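Week 6: Subpoenas for Documents

Read the Grandbridge packet before class. All 76 pages, including the definitions, where the word "communication" is made to cover everything short of humming.

A state attorney general can usually demand documents before filing any case. The demand goes by several names (subpoena, civil investigative demand, "a friendly letter"), and the first question is always which statute allows it. Write that down. In March 17 of you skipped it and went straight to the First Amendment, where the scenery is better.

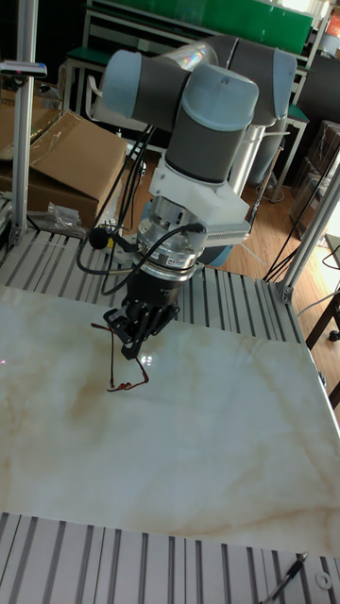

Second question: can the recipient object without going to court? Often yes, in writing and by the deadline. In our problem, Godidska objects to 57 requests using the same paragraph 57 times. Judges do notice.

Third: what happens when the demand is withdrawn? A pending challenge may be moot, unless the office can simply send it again next month. Compare Utelholm, whose lawyers wanted a ruling anyway, plus fees.

For next time: draft objections to Requests 4 through 9. Limit 1,000 words. Boilerplate counts toward the limit.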